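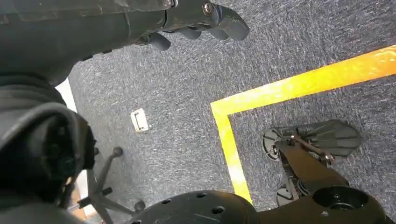

Ruster Wood Oil, for floors and tables

Ruster is a penetrating oil for unpainted indoor wood. It is made by Dillar in small batches and sold in tins of 1000 mL and 2000 mL. The colour is clear, but on pale wood it gives a little warmth, so please try first on a hidden place.

How to use
Sand the wood, remove all the dust and stir the tin well. Apply a thin coat with a brush or a cloth, wait 20 minutes and wipe away what the wood did not take. Most surfaces need 2 coats, with 4 hours between them. Chips and worn edges may drink more – give them an extra coat.

Used cloths can catch fire by themselves. Lay them flat outdoors to dry, or put them in water.

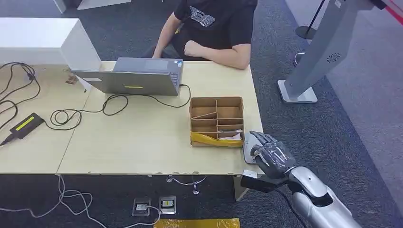
Torbjørn Granström wrote to us that one thin coat each January is enough for his kitchen table, and that he would like a smaller tin, as the last third of his went thick on the shelf.

We have asked Dillar for a smaller tin. Until then, close the lid firmly and store the tin upside down.

Ships from our Flonport store. Not for decks or other outdoor wood.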